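Skip to content Home Jobs Volunteer Events About Contact
Search this site Search Go

Packers and Box Folders Wanted for the Garden Seed and Book Mailing
05/03/2018
By Maribeth Salazar

We're hiring again! The Garden mailing room on Konstantinidis Street needs people who like working with their hands, don't mind cardboard dust, and can be cheerful on a Tuesday at four in the afternoon when the tape gun jams. The work is paid, the shifts are short, and no experience is needed beyond having once wrapped a present.

If you've never heard of us, the Garden is the lending and mail-out side of Varnen, a small nonprofit that sends seed packets, picture books and growing guides to school classrooms and after-school clubs. A teacher fills out a form, we fill a box, and a few days later a room full of seven-year-olds gets to argue over who plants the sunflowers. Last season we sent out 1303 boxes, which was our biggest ever, and we did most of it with a crew you could fit around one long table. This season we want more hands so that we can all go home for dinner.

What you'll be doing

The job changes through the day, and I think that's the best part of it. You might start the morning folding. Our boxes come flat, in bundles, and every one has to be opened, squared up and closed at the bottom before anything goes in. People who think they'll hate folding usually end up fighting over it (you can talk the whole time, and you get fast in a hurry). Then there's picking, when you walk the shelves with a class list and pull the right books and seed packets. Then packing, padding, checking, taping, labeling. At the end of the day the finished boxes go onto the cart by the back door, and whoever is closest gets to push it.

Danai Koutsoukos runs the floor and will teach you all of it. She has strong opinions about padding — bring her a box that rattles and you will hear them — but she's patient with beginners and she keeps the radio at a level everyone can live with.

You'd also take a turn at the returns bench. Clubs send the picture books back when they're done, often in the same box we mailed them in, and each return gets opened, checked for missing pages and stray crayons, and shelved again. There are drawings and thank-you notes in a lot of them. We pin up as many as the wall will take.

Hours and pay

Shifts are four hours, mornings or afternoons, and you can sign up for as few as 2 a week. The season starts right away and goes through the end of June, with a good chance of more work when the fall orders open. Pay is hourly and the same for everyone on the floor. You'll be paid for your training shift too. We can't offer overnight or weekend hours, and the work can't be done from home, much as some of us would like a stack of flat boxes next to the couch.

Who we're looking for

Anyone 16 or older who can stand or perch on a stool for a good part of a shift. Packed boxes are light as boxes go, though the bundles of flat ones are heavier and we lift those in pairs. You need to be able to read a printed class list in English. If you read Spanish or Greek as well, please tell us! A growing number of our request forms come in both, and Iraklis Papadakis at the front desk would be very happy to share that pile.

We've had retirees, college students, parents with a few hours between drop-off and pickup, and one retired piano tuner who could close a carton more neatly than anyone before or since. If sitting works better for you than standing, or you need a quieter spot, say so on the form and we'll set up a place for you. The room is on the ground floor, with no steps from the parking lot.

A few things to know about the boxes

New people ask about this on their first day, so I'll put it here. We reuse whatever we can. Out of the 2000 cartons we bought to start the program, a good number are still going back and forth between us and the schools, and part of everyone's job is deciding which ones have another trip in them. You'll do that by hand and by eye, and it takes a week or so to get the feel of it.
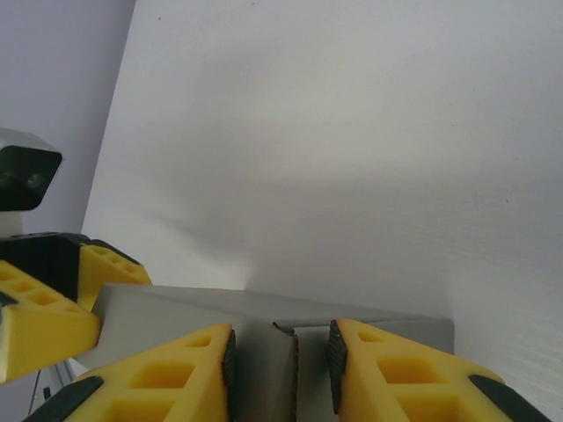
Cardboard gives you plenty of clues once you've handled enough of it, and the first place Danai will tell you to check is wherever the flaps meet. Long flat sides can look perfectly fine when the ends have taken a beating. On a box like this gray one, you'd stop at the folded flap on the near end, with its slightly torn brown edge and the little notch where the corrugated inside shows. Then you'd run a thumb along the faint crease on top and decide whether the board still feels firm under it. Firm means tape and back on the pile. Soft means it gets flattened for recycling, or saved for the kids' craft bin if the sides are clean. Ask a neighbor when you can't tell. We all do, and some of the liveliest conversations in the room have been over a single corner.

Please don't feel you have to know any of that before you apply. Somebody who has only ever broken down a pizza box will do fine.

How to apply

Stop by the front desk at the Vanach Building, room 579, any weekday between nine and three, and ask Iraklis for the one-page form. You can fill it out right there or take it home. There's no resume and no cover letter. We do ask for one reference, who can be a teacher, a neighbor, a former boss, anyone who isn't related to you and will pick up the phone.

After that, Shoshana Bellamy will call to set up a visit. It's a half-hour walk around the room with a bit of folding at the end so you can see if you like it, and you're welcome to bring a friend who might want to apply too. Friends can ask for the same shifts, and we'll do our best to match them.

Wear closed-toe shoes and sleeves you can push up. We supply gloves in all sizes, aprons, tape, coffee and tea. There's a fridge for lunches and a shelf for bags. Street parking is easy before ten and harder after, and the bus stops right across from the main door.

Questions about pay or paperwork should go to Prodromos Kalogeropoulos in the office down the hall. Questions about anything else can come to me. I'm in the mailing room most afternoons, usually at the returns bench, and I love showing people around!

We'll be taking forms until all the shifts are filled. Mornings tend to go first, so put down a second choice if you can.

Older posts Newer posts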